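Brirau Hand-Held Gripper, Yellow Fingers
Spare parts and service notice

Status: on sale again, with the revised finger mount
Part number: 910 (replaces the old mount)
Fits: all Brirau hand-held units

What it is

A two-fingered gripper you carry around and use to pick things up while it records how you did it. We sell it to people who want to teach a robot arm to tidy a bedroom and have accepted that somebody must tidy the bedroom first.

What went wrong

In December we started getting units back with a left finger that no longer closed all the way. The squeeze felt normal. The log said the fingers had met. They had stopped 7 mm apart, which is fine for a pillow and useless for a sock.

Sekar Halim on our bench took the first batch to pieces and found the mount creeping on its post. Thin cloth was the worst of it: a fold works its way in behind the finger, the user squeezes harder (as anyone would), and the mount gives a little more each time. Of the 53 units returned, 8 had cracked right through. One came back in a sandwich bag with a note reading "please advise."

The cracked ones are the safety matter. A broken mount has a sharp edge and sits close to where your other hand tends to go. If yours clicks when you open it, stop using it.

Cloth work, indoors

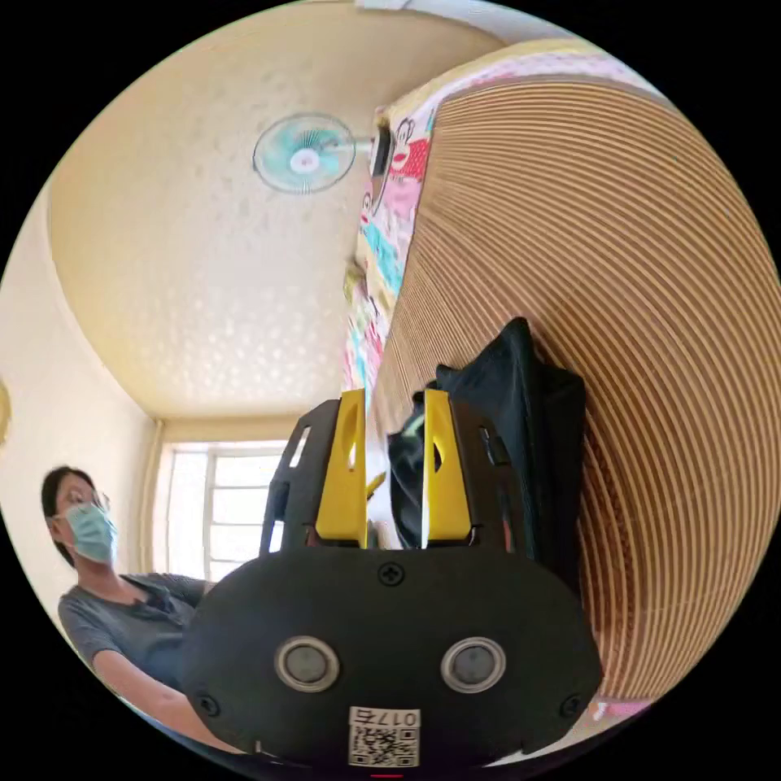 Dark cloth at the gripper, both times. 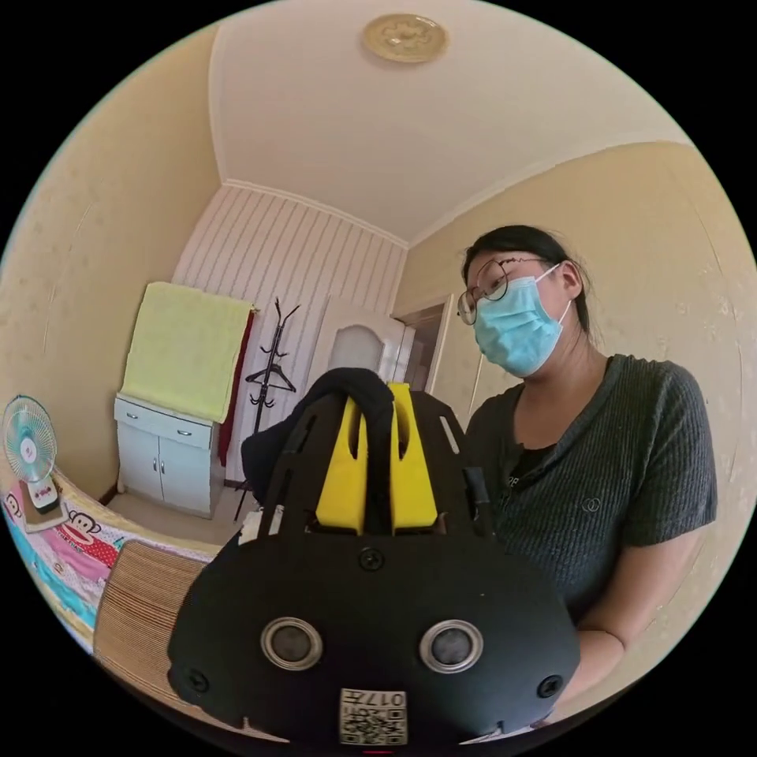

Check yours before the next session

1. Switch off and disconnect the cable.
2. Close the fingers on a sheet of office paper and pull. It should resist. If it slides out as though it had somewhere to be, order the new mount.
3. Wiggle each finger sideways. A little play is normal. A click means the unit goes back in its box.
4. Look behind both fingers for trapped thread and lint. Tweezers, please. We have seen what a kitchen knife does.

Ordering

The revised mount is free for anyone who bought through Mendano or Santoso. Send the number from the label on your unit and a return address. Units bought second-hand are covered too, though we'd like to hear where you found one.

The Melden carrying case still doesn't close over the new mount. A deeper lid is on the way.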